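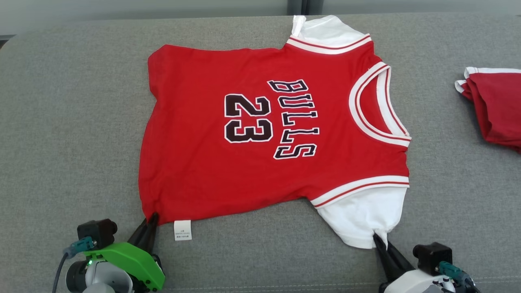 Rules only slow you down, a trainee at Koker told me in my first week, and I half agreed with her!

Chapter 5
Writing a Handling Standard

I've changed my mind since – mostly thanks to the folding cell at Plellel, where we had 11 pages of rules and not one said where a gripper may take hold of a sleeve. So we'll start there, with grip points, then move on to speed limits and stop buttons. Keep your Longo worksheet handy.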